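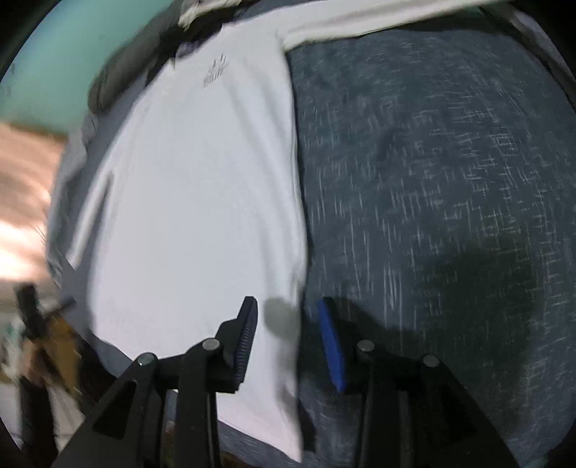

A white long-sleeved shirt and the hand-held gripper, open at the shirt's side edge.

I have folded a lot of laundry in my life and never once thought of it as hard. Then I spent an afternoon with Santino Zapata, who is in his second year of trying to get a robot named Udo to do it, and now I can't put away a T-shirt without feeling a little smug.

Santino is a junior in the robotics club at Costomora, and he runs the team that will take Udo to the Fuentealba student contest in February. The club has 2 teams this year. The other one is building something that sorts bolts, and Santino is a tiny bit jealous. "A bolt stays the same shape," he told me. "You pick it up, it's a bolt. You put it down, it's still a bolt. They have no idea how good they have it."

So why clothes? He laughed for a while before he answered. "My mom asked me what the club was for. I said we were making robots that help people. And she pointed at the couch, where all the laundry was, and said, 'Great, help me with that.' I didn't have a comeback."

Udo doesn't get programmed move by move, which is what I'd pictured before I showed up. The students do the folding themselves, with a gripper they hold in their hands, and a camera on it records everything. Those recordings are what Udo learns from. One run of a shirt, start to finish, is called a demo, and they had 512 of them saved when I visited. Santino wants 1327 before they train the version that goes to the contest. I asked where that number came from and he got a little shy about it. "It's from a spreadsheet. Someone worked out how many afternoons we had left and how many demos we could do in one, and it came out to that. It's not a magic number or anything."

He let me try, of course. I'd been hoping he would! You squeeze, the two fingers close, and that's really all there is to it, except that I kept grabbing both layers of the sleeve or neither. My first fold ended up as a kind of burrito. Santino was very polite about it and then deleted my demo right in front of me.

"Everybody goes too fast at first," he said. "You've folded shirts your whole life so your hands want to just do it. But you have two fingers now, and they don't bend. You have to come in at the edge, get one finger over and one finger on the outside, and then wait a second before you close. If you rush, you push the cloth and it bunches up and then the robot learns to bunch it up."

Long sleeves are the worst, he says. The team started with washcloths last year, then dish towels, then short sleeves, and moved up to long sleeves only after Udo could manage a towel more often than not. White shirts give them extra trouble under the club's lights, which can wash out the creases so it's hard to tell where one layer ends. There was a long argument about whether to buy only dark shirts. Santino was against it. "People own white shirts," he said. "I own, like, five."

The rules at Fuentealba are simple to read and, from what I gather, awful to live with. Each team gets a shirt it hasn't seen before, dropped on a table by a judge, and has 177 seconds to fold it. Last year the club entered for the first time. How did that go?

"We folded the table cover," Santino said. "Pretty neatly, too. The shirt was sort of inside it."

He went home and started a notebook, which he showed me – page after page of little sleeve drawings with arrows on them. Some have dates, some have snack stains. On October 6, 2020 he wrote "SLEEVES FIRST" in capital letters and underlined it so hard the pen went through. Up to then they'd been folding the body in half and trying to deal with the sleeves at the end. He still thinks that page is the most useful thing he's done for the club.

They call the folding program Primden, and when I asked what it meant, he said it was the name of a town in a comic one of the seniors used to draw. The senior graduated and the name stayed.

I wanted to know if he ever gets sick of it. He thought about that one. "Around the tenth shirt of the day, yeah. But then you watch Udo do one and it does this thing where it hesitates before it grabs, and I know that's from us. That's how we do it. It's kind of weird to see your own habit in a robot."

And the laundry on the couch at home?

"Still there," he said. "I fold so many shirts here, I'm not doing it at home too."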